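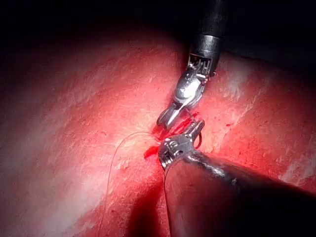

Photo: Iker Valcárcel

Memulwood Community Boards > Health and Work > Time off after surgery

Thread: Back to a warehouse job after abdominal surgery, how did you handle leave?

dockside_ray
Jun 16, 2025

I have surgery scheduled for October and I'm trying to sort out the work side early. I load trucks at Levach. My surgeon's office says no lifting over 20 pounds until I'm cleared, and most of what I touch is heavier than that. HR told me to "file with Pleletti" and gave me a phone number. I've called twice and got two different answers on when the waiting period starts. One person said it starts on the day of surgery, the other said it starts on my first missed shift. Those could be different days for me.

Has anyone filed with them? And did you go back on light duty or just stay out until you could do the regular job?

mgarza_2
I filed with Pleletti for my knee. The waiting period was 7 days and it started on the first day I didn't work. Your plan could be different, so get the plan booklet and read that part yourself. The people on the phone are reading from a screen and it isn't always your plan they have open.

Also get the doctor's form in early. Mine sat in a fax tray at the clinic and I didn't get paid until I drove over and asked for it.

TessaInReceiving
I'd skip light duty. I took it after my hernia repair and "light" lasted until the first busy shift. My supervisor wasn't a bad guy, but when a trailer is late everybody is pulling boxes. If you can afford to stay out, stay out.

oldhandle
Disagree with that. Light duty kept my full paycheck coming, and disability only paid part of it. What matters is having the restriction in writing with an actual weight on it. Mine said "no heavy lifting" the first time and the shift lead decided that meant whatever he wanted it to mean. I had the office redo it with a number and there was no more arguing.

TessaInReceiving
Mine had a number. It was still up to me to say no all day long, to people I have to work with.

oldhandle
Fair enough. I was in returns, so there was less of that.

pennyw
Check how long you've been employed too. At my company you needed 90 days in before the short-term plan covered you at all. Probably not an issue for you, but somebody else reading this might be new.

Save up for the copays if you can. I was paid on time and still got a $222 bill from anesthesia that I wasn't expecting. It was a separate group from the hospital. I called and they put me on payments without much trouble.

dockside_ray
I've been there long enough, but thanks. I didn't know anesthesia billed separately. I'll ask when I do pre-registration.

To the light duty question, I asked my lead and he said they'd put me on the scan desk. It's a chair and a computer. He also said it depends who else is out that week.

mgarza_2
Get that from HR in an email. Your lead might have moved to another shift by October.

cifuentes_rd
I live on the Cifuentes side, so my commute was the bigger problem. I felt okay sitting at a desk but 40 minutes in the car with the belt across my stomach was miserable. A small pillow under the belt helped some. Ask about driving too, because I was told not to drive while I was taking the pain pills and I hadn't lined up a ride.

TessaInReceiving
Yes to the pillow. Also good for when you cough.

pennyw
Wear loose pants. I bought two pairs of drawstring ones and wore them to work and my boss never said a word.

dockside_ray
Booklet came in the mail. Waiting period runs from the first scheduled shift missed, same as mgarza said. I emailed HR about the scan desk and asked for the doctor's form. No answer yet on either one.

oldhandle
Call them in the morning. Ours only picked up before lunch.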